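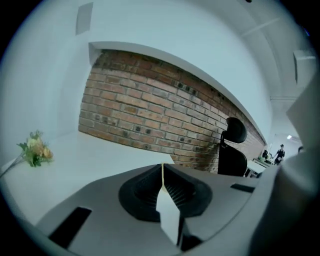
Grey plastic around a ribbed black socket.

The drawer that ate Mulbridge

Every household in Mulbridge has one, and most will deny it until you ask for a spare fuse. Then there is a pause, a sigh, and the sound of something wooden being forced open against its will. The drawer of bits sticks. It has always stuck. There is usually a fish slice lying across the top of it, holding the whole thing shut like a bolt on a castle gate.

I spent most of September looking into other people's drawers, with permission, for this magazine. I was after the parts we keep: the caps, clips, brackets and little bent keys that came with something, or fell off something, and which no sane person would throw away in case they turned out to matter.

They hardly ever matter. I own a plastic foot from a Pedine fan heater. The heater went to the tip in my last house but one. The foot has moved with me twice, wrapped in newspaper, while a perfectly good set of wine glasses was left behind on a windowsill.

People are surprisingly calm about their shame. One woman on Twal Street showed me a biscuit tin holding 964 screws, sorted by length, from which she had never taken a single screw. When she put up a shelf last year she went out and bought a packet. The tin, she explained, was for emergencies. I asked what sort of emergency and she looked at me as if I had come in without wiping my feet.

A few doors along, a retired bus driver keeps 19 chargers in a pillowcase. He knows what three of them are for. The rest are what he calls "the unknowns", and he visits them whenever a new gadget comes into the house, trying each plug in turn like the prince with the slipper. He has had one match in ten years and still talks about it.

It would be easy to blame our grandparents, who saved string, and lots of people do. But string is useful. You can tie a parcel with it. What we have inherited is the saving, minus the string. Things are now held together with a clip made for one model in one year, and when the clip goes the whole machine sulks in the garage until somebody can face the trip to the tip.

The makers know this, I think. The manual for my Praltirus vacuum cleaner lists part 2976, a retaining collar, and part 3035, which is also a retaining collar. They look the same in the drawings. They don't fit each other's holes. I ordered the wrong one, paid more for postage than for the collar, and couldn't be bothered to send it back. You can guess where it lives now.

Now and then, though, the drawer pays out. While I was drinking tea at a house near the station, a cupboard door came off in my hand. My host said nothing. She went to the kitchen, moved the fish slice, rummaged for a good while and came back with a small brass hinge, slightly bent, and a look of such quiet triumph that I had to put my cup down. She had kept it since before her children were born. It very nearly fitted.

We propped the door against the wall and she put the hinge back in the drawer — for next time, she said, and leaned on it with her hip until it shut.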